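Budgeting for a small tube-handling setup, what have I missed?

I've been asked to put together a costing for a gripper setup that can move capped tubes in and out of racks, and I'm a bit out of my depth! I've got prices from Seler and Bristum for the arm, and they're miles apart. Nobody quoted for spare fingers or racks, and I'd like it all ordered by May. What else goes on the list?

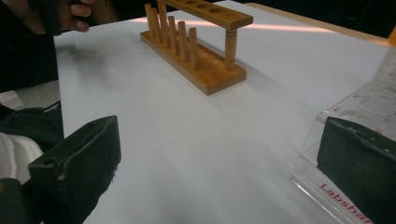
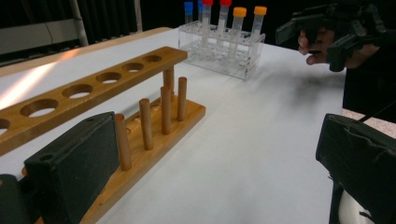
Wooden rack with the drying pegs in both, clear rack with the capped tubes in the second.

Should I buy the service contract in the first year or wait until the second?
I'd wait. Read what the warranty covers first, then put the contract down as a separate line for year two so it doesn't get forgotten when the budget is redone.

Answer 1
Racks! I put down one of each and ended up with 5. They're cheap next to the arm, but you'll want the same model every time or you're forever re-teaching positions. I paid 147 pounds for finger pads from Pruller (one order, delivery included) and wished I'd doubled it. Also ask how long spares take to arrive. Mine were quoted at 4 weeks and I'd not planned for that at all.

Answer 2
Go with Bristum, had a Takagi before and the software licence was extra.

Answer 3
Check the payment terms as well, we got 90 days from our supplier just by asking. And put training in, even if it's only a day.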